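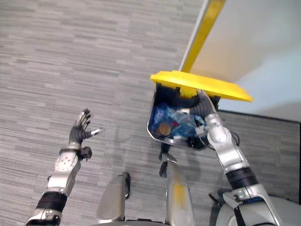 Research article | Open access | Waste and Recycling

Search this journal Advanced search

3.2 Study sites and bin placement

The work was carried out in two office districts, Multwood and Vutley, which share a collection contractor but differ in how their buildings are run. Multwood is mostly older blocks with one tenant per floor. Vutley is newer, and most of its buildings are let by the desk, so the people using a given bin change from month to month. Together the buildings in the study hold some 3,000 regular workers.

Before the study, both districts used desk-side bins emptied each evening. We replaced these with shared stations near kitchens and printer rooms. Each station had separate openings for paper, food scraps, packaging and residual waste. Lid colors followed the local street collection scheme, so that staff would meet the same colors at home and at work. Labels were printed in plain words, without symbols, after an early trial by Fikre showed that the symbols for packaging and residual waste were often mixed up.

3.3 Sampling

Bags were collected after 6 p.m. and taken to the sorting hall at Birhane, where they were weighed, opened and hand-sorted by material. Sorting followed the protocol set out by Trummer, with one change – coffee cups were recorded as their own class instead of being split between paper and packaging. In all, 1,000 bags were sorted. Bags that had torn in transport were weighed but left out of the composition results.

The cleaning crews knew that bags were being sampled. Office staff were told only that the bins had been changed. Collection stopped in September, when one of the Vutley buildings changed hands.

3.4 Results by stream

Paper was the cleanest stream in both districts. Most of the errors in it were napkins and paper towels, which people seem to treat as paper regardless of what is on them. Food scraps were cleaner in Multwood than in Vutley, and the gap was widest in kitchens without a sink, where full yogurt pots and salad boxes were dropped in whole.

Figure 3 gives the share of misplaced items by stream and building type. The packaging stream varied most – in desk-let buildings it was hard to tell from residual waste by content alone. A similar pattern was reported for the Sedby pilot, although stations there were emptied twice a day and cups were not counted separately.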